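Regeln für die Datenaufnahme, zweite Fassung

Im Oktober habe ich unsere Regeln für Aufnahmen mit Handgreifern neu geschrieben. Die alte Fassung hatte acht Seiten, die neue hat zwei. Anlass war die Durchsicht im Projekt Kurnesard: Von 468 Episoden mussten wir viele zurückstellen, meistens wegen Kleinigkeiten, die vorher niemand festgelegt hatte.

Am längsten haben wir über Verpackungen gestritten. Jetzt gilt: Eine Schachtel darf in jeder Lage gegriffen werden, auch kopfüber. Die Lage wird aber im Protokoll vermerkt, ebenso der Aufdruck, soweit man ihn lesen kann. Bei Arzneischachteln kommt der Produktname in Originalschrift dazu, also zum Beispiel 连芩珍珠滴丸 und keine freie Übersetzung. Andere Gegenstände dürfen auf dem Tisch liegen bleiben – eine Wohnung ist kein Prüfstand.
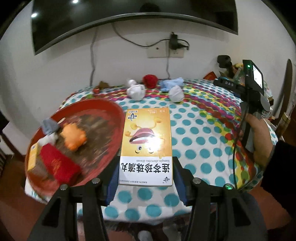
Valquíria Lins schrieb mir zum Entwurf, die Regel zur Lage sei ihr zu weich. Sie hätte gern feste Kürzel, weil »kopfüber« bei einer flachen Schachtel je nach Blickrichtung etwas anderes heiße. Außerdem fehle ihr ein Satz zu Kabeln: Wer mit zwei Geräten arbeite, müsse vor dem Start prüfen, ob beide genug Spiel haben.

Den Satz zu den Kabeln habe ich übernommen. Bei den Kürzeln bin ich noch unsicher. Bei Brerarari hatten wir so eine Liste, und nach zwei Wochen benutzte sie jeder anders. Vorerst bleibt es beim Freitext, mit der Kamera am Greifer als Bezugspunkt.

Offen ist noch, wie wir mit Spiegelungen umgehen. Glänzender Karton verdeckt schnell einen Teil des Aufdrucks. Ich würde solche Episoden behalten und nur markieren. Den Abschnitt dazu schreibe ich, wenn die Rückmeldungen von Dollico da sind.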